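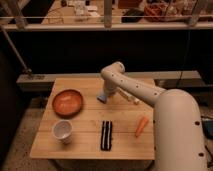

Marama Lowther wrote in to ask whether the hardwax oil from Kingi holds up on a surface that gets wiped down every day, or whether she should stay with polyurethane. Her own tabletop went patchy after one winter.

I have had the Kingi oil on a plank table for 11 months, so I can answer part of that. The table had an old varnish, which I sanded back to bare wood, finishing at 150 grit. Going finer is a mistake with this product. The test board I took to 240 absorbed less oil and marked sooner.

Application is simple. Stir the can from the bottom, spread a thin coat with a white pad, wait 15 minutes, then buff off everything that hasn't soaked in. The label allows two coats. I applied the second the next morning and left the table alone for a week. Rags go in water before the trash – oil-soaked cotton can heat up and catch fire on its own.

Sheen is low and even, closer to matte than the satin named on the can. Color shift is slight, a little warmer than bare wood. The seams between planks need care, as oil collects there and dries tacky. I ran a folded card along each one after buffing.

Water left overnight in a ring did not mark the finish. Coffee did not mark it after four hours. Red wine left a faint shadow at two hours, which came out with a gray pad and a dab of fresh oil. Heat is the weak point. A mug straight from the kettle left a pale haze, and it faded only partly over the following days. Dredero's water-based polyurethane, on the other half of my test board, showed nothing from the same mug.

Repair favors the oil. I fixed a scratch 7 inches long in one evening with no visible edge. The same scratch in the Dredero half meant sanding and recoating that whole section.

Cleaning is where Marama's patches may come from. Alby Prendergast had similar trouble and traced it to a degreasing spray. Use a damp cloth and a drop of mild dish soap, and plan on a thin maintenance coat each June or so.

The can is overpriced for its size and skins over quickly once opened. I would still buy it for a dining table, and I would use the Dredero on a desk or anything that sees hot pans.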